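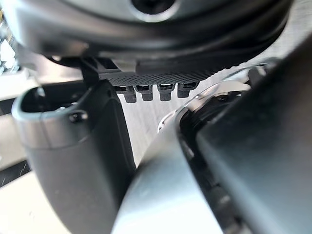 **mudroom_kate**
OK so I need opinions on sourdough starters, because my husband and I are at a standstill. I've been keeping mine on the counter since March and feeding it twice a day, and we go through SO much flour (I buy the Melletti bread flour, which isn't cheap). He says stick it in the fridge and feed it when I remember. I bake 2 loaves a week, sometimes 4 if my sister's kids are over. Does the fridge kill the flavor?

**pinhook**
Fridge. Mine's lived in there for years and it's fine. Take it out the night before, feed it, bake the next day.

**oldgasrange**
Have to disagree with pinhook, sorry! I tried the fridge all last winter and my bread got sour in a sharp, vinegary way that my family would not eat. Counter starter is milder. Just keep less of it — you don't need up to 200 grams sitting in the jar if you're tossing most of it.

**pinhook**
Sharp how? Were you feeding it before you baked or using it straight from the cold?

**oldgasrange**
Straight from the cold, mostly. The Doležal book said that was OK.

**pinhook**
Well there you go lol. Give it two feedings first and try again.

**mudroom_kate**
Ha, I have that book too! Never got past the rye chapter. So maybe a smaller jar AND the fridge on weeks I'm not baking?

**tansy111**
That's what I do. I keep a spoonful in one of those little Gronix jars with the clip lid (take the rubber ring off!) and build it up when I want bread. The discard goes into pancakes — my kids ask for them now.

**mudroom_kate**
Ooh, what's your pancake recipe??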